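Gemton Escritório - conjunto de demonstrações com robô humanoide

Cartão de dados, versão 5
Última revisão: 28/1/20
Responsável pelo conjunto: Ylva Boström
Contato para dúvidas sobre anotações: Jonatan Sandberg

Resumo

O conjunto reúne demonstrações de manipulação feitas por um robô humanoide teleoperado em um ambiente de escritório com copa. Cada episódio registra uma tarefa curta junto a uma mesa, um armário baixo ou uma geladeira. Os dados foram coletados para treinar políticas por imitação e para avaliar modelos que recebem uma instrução em texto e as imagens das câmeras.

A coleta foi feita pela equipe da Grondov. A Bellberg cuidou da anotação e da revisão dos textos. O conjunto anterior, Gemton Bancada, usava só um braço fixo e tem outro formato de ações; os dois não devem ser misturados sem conversão.

Tarefas

Há 6 tarefas nesta versão:

armario_pegar - retirar um objeto do compartimento aberto do armário
armario_guardar - colocar um objeto no compartimento aberto do armário
mesa_mover - deslocar um objeto de um ponto a outro do tampo
mesa_limpar - passar um pano sobre uma área do tampo
geladeira_abrir - abrir a porta da geladeira
geladeira_fechar - fechar a porta da geladeira

As tarefas de armário são as mais difíceis do conjunto. O compartimento fica baixo, o robô precisa levar o braço para a frente e para baixo, e a mão encobre parte do interior na vista da câmera fixa. Quem for treinar só com essa câmera deve esperar resultados piores nessas duas tarefas.

Ambiente

Todos os episódios foram gravados na mesma sala. O robô trabalha no canto entre a ponta direita da mesa e a geladeira, com o armário parcialmente embaixo do tampo. As posições do armário e do robô mudam um pouco de uma sessão para outra. Não marcamos o piso de propósito: queríamos essa variação nos dados.
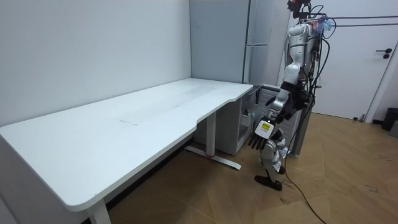

Figura 1. Tarefas de armário: braço direito estendido em direção ao armário, dedos para baixo. Vista da câmera fixa.

A iluminação é a da própria sala. Mesa, geladeira e armário têm tons claros e próximos entre si, o que atrapalha a segmentação por cor. Ulla Hellström testou um segmentador simples nas primeiras sessões e ele juntava o armário com a geladeira em boa parte dos quadros. As máscaras distribuídas com esta versão foram corrigidas à mão.

Procedimento de coleta

Um operador controla o robô e um segundo prepara os objetos e acompanha a gravação. Antes de cada episódio, o segundo operador lê a instrução em voz alta e confere se o objeto está na posição sorteada. A gravação começa com o robô parado e termina quando a mão volta a uma posição livre, longe do móvel.

Episódios com parada de emergência são descartados. Episódios em que o objeto cai ou a mão bate na borda do compartimento são mantidos e recebem o rótulo de falha. Quando o operador corrige o movimento e termina a tarefa, o rótulo é sucesso_com_correcao.

O cabo que vai da base do robô pelo piso deve ficar fora da área onde o segundo operador circula. Isso é verificado no início de cada sessão e anotado no campo verificacao_inicial.

Halvard Sjögren fez a maior parte das demonstrações de armário. Masanobu Noguchi fez as de geladeira. As de mesa foram divididas entre os dois. O campo operador traz um código, sem o nome, e convém usá-lo na divisão entre treino e teste, porque os estilos de movimento são bem diferentes: um deles aproxima a mão devagar e por cima, o outro entra de lado.

Formato

Cada episódio é uma pasta com os arquivos abaixo:

instrucao.txt - frase em português, uma por episódio
estado.csv - posições das juntas, braços e mãos
acao.csv - comandos enviados, mesmas colunas de estado.csv
camera_fixa/ - quadros da câmera externa
camera_cabeca/ - quadros da câmera do robô
mascaras/ - segmentação da câmera fixa
meta.json - tarefa, operador, sessão, rótulo, verificacao_inicial

Imagens, estados e ações estão alinhados a 30 amostras por segundo. Os comandos são posições absolutas de junta, em radianos. As pernas não se movem durante os episódios e suas colunas foram retiradas.

Anotação

As instruções foram escritas por 7 anotadores a partir do vídeo já gravado e depois comparadas com a instrução lida na coleta. Quando as duas divergiam no objeto ou no destino, o episódio voltava para revisão. Diferenças de estilo foram mantidas, então a mesma tarefa aparece como "pegue", "tire" ou "retire".

Limitações conhecidas

Uma única sala, um único robô e um único armário. Uma política treinada só aqui provavelmente não funciona em outro móvel sem novas demonstrações.

Predomínio do braço direito. O esquerdo quase não é usado nas tarefas de armário.

Nas sessões iniciais, camera_cabeca tem um pequeno atraso em relação a estado.csv. O valor medido está em meta.json, no campo atraso_cabeca, e ainda não foi aplicado aos quadros.

Faltam dados de contato. As mãos não gravam força nesta versão - a leitura existe no controlador, mas não era salva.

Uso recomendado

Separar treino e teste por sessão, nunca por quadro. Relatar resultados por tarefa e incluir os episódios de falha na contagem. Para comparar com os números da equipe, usar a lista em divisoes/padrao.txt sem alterações.

O conjunto não serve para avaliar locomoção nem interação com pessoas.

Próxima versão

Prevista para maio. Deve incluir a correção do atraso, um segundo armário da Eklund com gaveta e a gravação de força nas mãos. Erros em rótulos ou máscaras podem ser enviados a Jonatan Sandberg com o nome da pasta do episódio e o número do quadro.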